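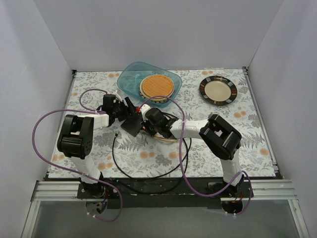
The Milham fern print, with the teal glass dish and a dark-rimmed plate towards the back

Milham fern cloth: your questions

Where does the pattern come from?
I drew it from a pressed-fern album dated 1893 that I found at a house clearance, and I still get excited turning the pages! The fronds and leaves are grey, and I added the pale orange flowers because the whole thing wanted a bit of warmth.

Which dishes look good on it?
Oh, so many. I love teal glass on it — a little of the print comes through faintly, and you get the leaves twice over. Plates with a busy rim work too, and anything orange picks up the flowers beautifully.

Can I use it on a desk?
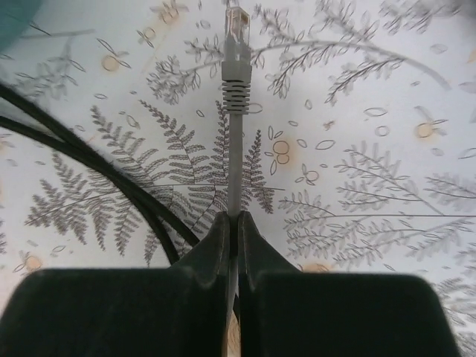 Yes, please do! Grey fronds are very forgiving company for pens, post and all the bits a desk collects. Cables are what people ask me about most, and a light grey one like the network cable with the clear plug sits nicely with the leaves, while black ones stand out much more. If that bothers you, run the black ones round the back.

How do I wash it?
Cool wash, line dry, iron on the reverse while it's slightly damp. Wait until July if you want to try bleaching it in the sun, though I'd rather you didn't.

Does it fit my table?
Measure the top and add 200 mm to each side for a decent drop. Wrapping it tightly round a tabletop is lovely as well — you see the pattern flat.
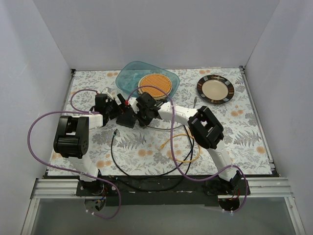
Grey leaves and small orange-tan blossoms on the white cloth, teal container near the back

Will there be other colours?
I'm testing a blue one now and I can't wait to show you.

Mwanaisha Muriithi, updated 15th May

Related
Vurano stripe: your questions
Getting candle wax out of cotton
The Dririk napkins are back
Five ways to fold a runner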